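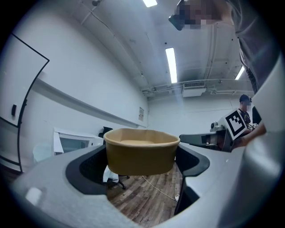 Die **Suppenküche auf dem Wochenmarkt**, in manchen Gegenden auch Marktsuppe oder einfach »der Topf« genannt, ist eine Form der Straßenverpflegung, bei der warme Eintöpfe und Brühen an einem Marktstand zubereitet und gleich vor Ort gegessen werden. Sie gehört zu den gemütlicheren Einrichtungen des Marktlebens, und wer an einem nasskalten Vormittag im November zwischen Kohlköpfen und Apfelkisten gestanden hat, weiß, weshalb sie sich so beharrlich hält. Serviert wurde früher in Steingut oder emailliertem Blech, das die Kundschaft zurückbringen musste; heute ist an vielen Ständen die runde, breite und flache Pappschale in hellem Kraftpapierbraun üblich, mit leicht gerolltem Rand und matter Oberfläche. Daneben gibt es weiterhin Stände, die auf Pfandgeschirr schwören und dafür gern einen zweiten Spülzuber mitschleppen.

## Herkunft

Die Anfänge liegen im Dunkeln, wie so oft bei Dingen, die jeder kannte und die deshalb kaum jemand aufschrieb. Für den Marktflecken Harkdale ist eine alte Standordnung überliefert, nach der »das Kochen über offener Glut« nur am Brunnen gestattet war, vermutlich der Brandgefahr wegen. Die Händler aßen dort zunächst selbst, bevor der Wagen geladen und der Heimweg angetreten wurde, und irgendwann stellte sich wohl auch die Kundschaft dazu. Aus der Mahlzeit unter Kollegen wurde so nach und nach ein kleines Nebengeschäft, das in schlechten Erntejahren mitunter mehr einbrachte als das Gemüse.

## Speisen

Gekocht wird, was der Markt hergibt, und das wechselt mit den Monaten. Im Herbst überwiegen Kürbis, Lauch und Steckrüben, im Winter Linsen und Graupen, im Frühjahr kommt die Kräutersuppe, auf die sich manche Stammgäste das ganze Jahr freuen. Eine örtliche Besonderheit ist die **Pistine**, eine sämige Suppe aus gelben Erbsen, Sellerie und geröstetem Brot, die mit einem Schuss Essig abgeschmeckt wird. Über die richtige Menge Essig lässt sich in Harkdale sehr lange reden. Ältere Rezepte verlangen außerdem Bohnenkraut, das man heute meist weglässt.

Der übliche Kessel am Brunnen fasst 33 Liter und wird bereits am Vorabend angesetzt, damit die Erbsen Zeit haben. Aufgewärmt schmeckt sie nach allgemeiner Überzeugung ohnehin besser.

## Der Grorkis

Einmal im Jahr findet der *Grorkis* statt, ein Suppenmarkt, zu dem 6 Kessel im Halbkreis aufgestellt werden. Der Name stammt von der Wiese hinter der Kirche, auf der die Veranstaltung ursprünglich abgehalten wurde, ehe der Boden dort zu weich für die schweren Öfen wurde. Gegessen wird im Stehen oder auf den Stufen der Rutherford-Halle, und bei Regen rückt man unter dem Vordach eben etwas enger zusammen. Der letzte Grorkis fand am 11.10.2025 statt.

## Gebräuche

Zum guten Ton gehört es, das Brot selbst mitzubringen oder beim Bäcker nebenan zu kaufen. Den Löffel legt man nach dem Essen quer über die Schale, wenn man keinen Nachschlag mehr möchte. Wer ihn stecken lässt, bekommt noch eine halbe Kelle dazu, und zwar ohne Aufpreis.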